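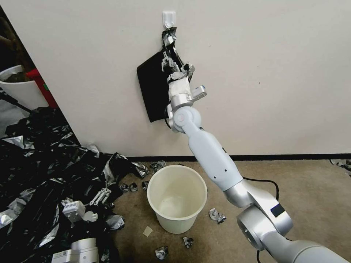
Section 3. Getting the unit running

Do this part first, before you unpack. Heat, water, door lock, internet, in that order. The unit comes to you with everything switched off at the panel and the water shut at the main, so if a light doesn't work don't call yet, go look at the panel. Walls are painted drywall, no nails and no screws. The small white adhesive hooks are the only thing that goes on them, and those are for light stuff like the black bag, never a coat or a backpack. Furniture layout is in Section 2.

Power

1. Open the panel in the hall closet.
2. Main breaker on first. Wait till the hall light comes up.
3. Then the rest, left column top to bottom, then right column.
4. Leave the one marked HEATER off for now. See below.

Note: if a breaker trips right away, leave it off and write down the label. Don't keep flipping it.

Water

1. Valve is under the kitchen sink, at the back. Turn it slow, counterclockwise.
2. Open the kitchen tap, cold side, and let it run 3 minutes. It will spit. Normal.
3. Same for the bathroom, cold then hot.
4. Flush once. Check the floor behind the toilet for drips.
5. Check under the kitchen sink again before you close the cabinet.

CAUTION: Do not switch the water heater on until water runs steady from the hot tap. An empty tank will burn out the element and that gets billed to the unit.

Water heater (Kozma)

1. Hot tap running steady? OK, close it.
2. HEATER breaker on.
3. Dial to the middle mark. Please leave it there for the first day.
4. First full tank takes 45 minutes. Shower after that.

If the red lamp blinks, switch off at the breaker, wait, switch on again. Still blinking – call.

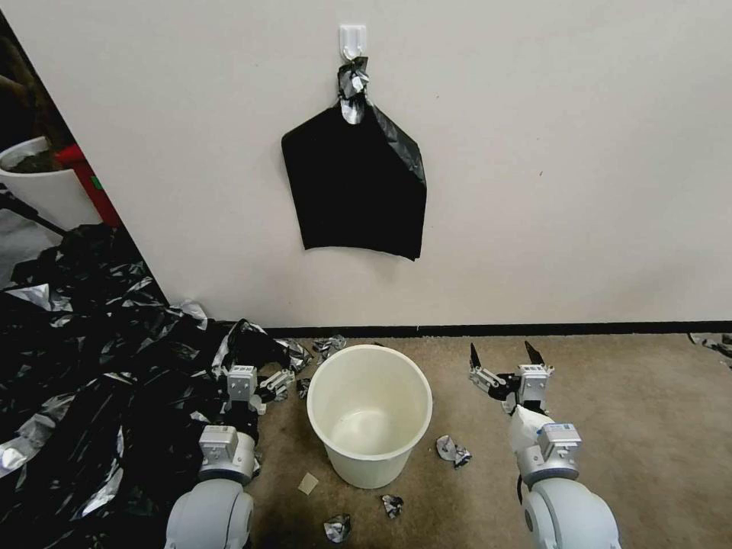
Fig. 2. Bag on its hook, gathered top up.

Hooks and wall stuff

Came up a lot in July so it gets its own part now. Most of the hooks that fell had been stuck on a dusty wall.

1. Wipe the spot with a dry cloth. No spray cleaner, it leaves a film.
2. Peel, press, hold. Push from the center out.
3. Hang nothing on it for 8 hours. Overnight is easier.
4. To take one off, warm it with a hair dryer and pull it sideways, slowly. Pulling straight out takes the paint with it.

Not above the stove. Not in the shower either, the steam gets behind the pad. And not on the closet doors – those are laminated and the film lifts.

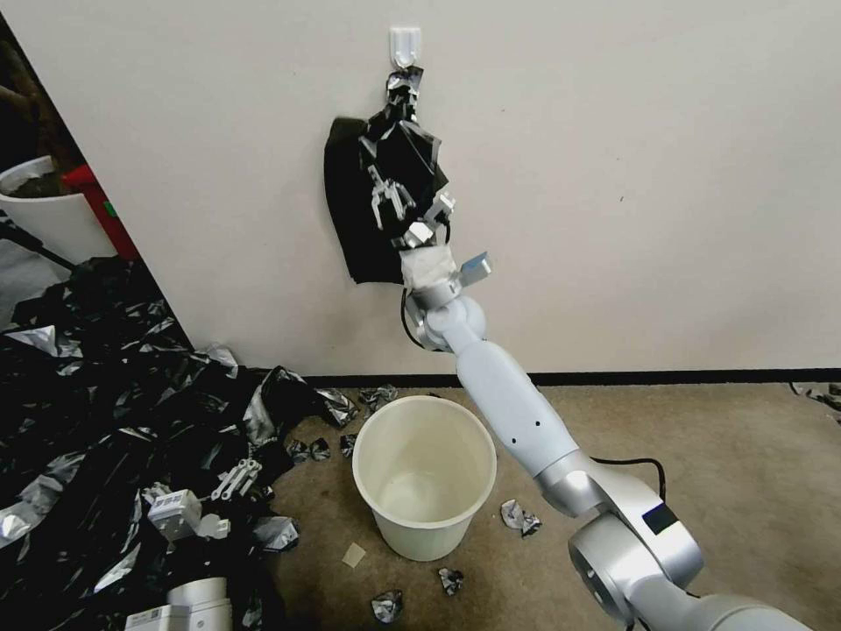
Fig. 3. Bag looped over the hook by its twisted neck.

Door lock (Drandska)

Your code is on the card in the envelope. It's good for the first entry only, then you set your own.

1. Door open for all of this. Standing inside, handle up.
2. Enter the card code, press the key symbol.
3. Green light, enter new code, key symbol again.
4. Repeat the new code. Two beeps means saved. One long beep means start over.
5. Test it with the door still open. Then test it closed, with somebody inside if you can.

CAUTION: Three wrong tries locks the keypad and the office has to reset it. After hours there is a charge.

Batteries are behind the inside cover. Slow beeping when you press a number = change them this week. Use alkaline, the rechargable kind reads as low even when full.

Internet (Zelel box)

1. Box is on the shelf over the closet panel. Plug goes in the outlet beside it, not in a power strip.
2. Wait for the middle light to go solid. Takes a while the first time, leave it alone.
3. Network name and password are on the sticker underneath.
4. Change the password from the settings page. Write it down somewhere.

Weak signal in the bedroom? Leave the closet door open a little. If that helps, ask the office for an extender, no cost.

Note: please dont push the reset pin. It wipes the line settings and then it has to go back to the provider.

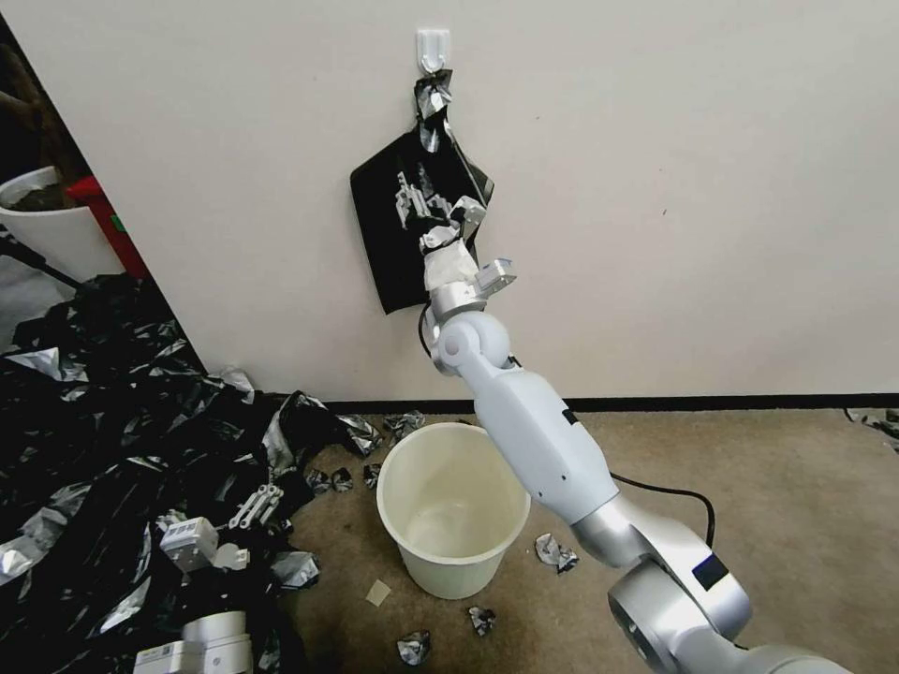 Fig. 4. Black bag on the adhesive hook, against the white wall.

Heat

1. Wall thermostat, hold the middle button till the screen wakes up.
2. Set mode to AUTO. MANUAL runs it all night.
3. Set day and night temperature with the arrows. Press middle again to save.
4. First run smells like dust. Open a window, it goes away.

Keep the floor vents clear – no rugs, no boxes, no bed pushed over them. A blocked vent shuts down the whole loop and then the neighbor is cold too.

Before you sign the check-in sheet

Taps closed, no drips under either sink
All breakers on, incl. heater
Own door code saved and tested
Thermostat on AUTO
Marks on walls or carpet noted on the sheet, with which room

Sheet goes in the Skivside office mailbox, ground floor. Questions on this section to Takumi Uchida at the desk. Laundry room and parking are in Section 4.

Section updated Nov 14, 2025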